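4. Your first shift next to the two-arm cell

When Fostholm moved tray packing over to the arms, I figured I'd be out of a job. Now I sort, check and step in when a tray goes crooked, and my wrists feel a whole lot better (I used to fill 511 trays by hand on a busy shift!). So here's how I start my day.

1. Wipe down the table and push bags, cups and bottles to the back.
2. Set one tray in the middle, where both grippers can reach it.
3. Load the practice word from the Sastent menu. Pick program 6.
4. Take your seat at the side, then press Start.
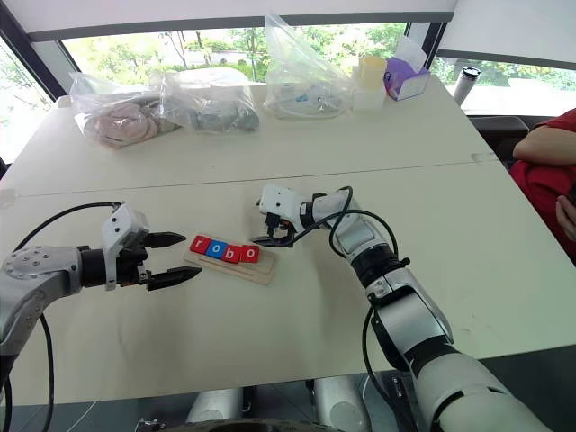

Practice tray with the tiles reading "robo", between the left and right grippers.

5. Read the tiles left to right along the top of the tray. If one is missing or turned, press Hold and wait for both arms to stop before you fix it.
6. Log the tray under your own name. Cirilo Olvera goes through the log at shift change, and he'll come ask you about anything odd, so jot a note!

Note: A tray that sits at a slight angle is okay. I straightened every single one my first week and only slowed myself down.

Caution: Keep your hands and sleeves away from the cable loops on the arms. Never reach between the grippers while the program is running, even for a dropped tile.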